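Clearing a Small Shared Tabletop
Project report, Household Studies
Guðlaug Toft and Sólveig Østergaard
November 2, 2025

1. Introduction

Our project looks at how a small shared surface fills up and how it can be tidied without taking things out of the room. We chose this topic after a class unit in June on storage in small apartments. Most of the advice we read starts with buying boxes or shelves. We wanted to see how far a person can get with a trash bin, a rack and a simple set of rules.

2. Questions

We worked with two questions. Where should the trash bin stand while a table is being tidied? And which things should be handled first, the large ones or the breakable ones?

3. Materials

The table has a beige top with a marble pattern and walls at the back and sides. The things on it were a mix of what people leave behind: drinking glasses and cups, a metal rack, a bag of beads, and a large black panel leaning against the back wall with notes stuck on it. The bin is round and black at the base and has a green plastic liner. We had a budget of 300 kronur for liners and spent all of it. Coffee for the work sessions was Zoëga, which we paid for ourselves.

4. Method

We sorted everything into 3 groups: trash, glassware, and things that stay where they are. Trash goes first. Glassware goes second and is kept on the left by the rack. The large panel is left for last. We held 9 sessions and wrote down any problem as soon as we noticed it. Guðlaug kept the notes and Sólveig drew the table plans.

The layout with the bin in the middle is the one we discuss most in the next section.

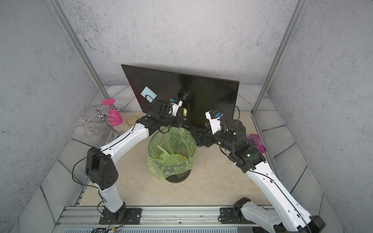
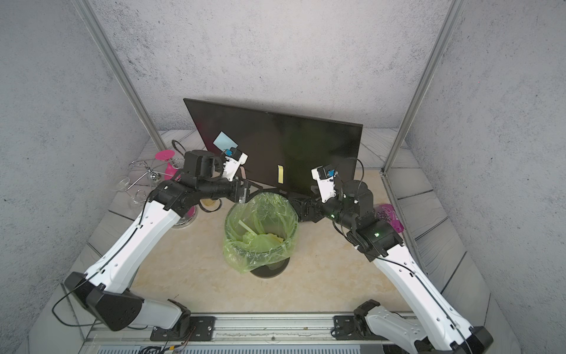
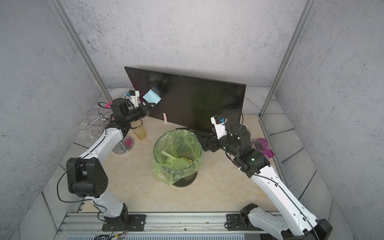
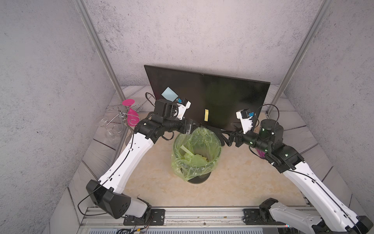

Figure 1. The tabletop with its beige marble pattern and gray walls. The first three views show the green-lined bin in the center.

5. Results

The center turned out to be a good place for the bin. It can be reached from both sides, and scraps do not have to be carried over the glassware. The drawback is that it takes up the best part of the table. In two sessions we moved it to the front right corner, and both times we ended up with a small pile of scraps in the middle anyway. We moved it back.

The liner should be folded well over the rim. When we folded it only a little, it slid down as soon as something long was put in. Long thin pieces should be broken or laid flat if they can be.

Glassware was harder. A stemmed glass lying on its side takes more room than one standing up, and it can roll. The rack helps with this, but only if it is kept free of other things. We noted several times that small items had been put on or near it because it was there.

The panel was not difficult to plan for, but it limits the rest of the table. The space in front of it has to be kept open so that it can be lifted out by its sides. Notes that are stuck to it should be read before anyone throws them away. We lost one with a phone number on it in session 2.

6. Sources of error

We did the tidying ourselves and knew the rules, so the work probably went faster than it would for other people. We also did not weigh the trash, which we had planned to do.

7. Further work

We would like to repeat the sessions on a kitchen counter, where there is water and food to think about. Sólveig also wants to try a bin with a lid. The table plans are kept with our notes in the class folder.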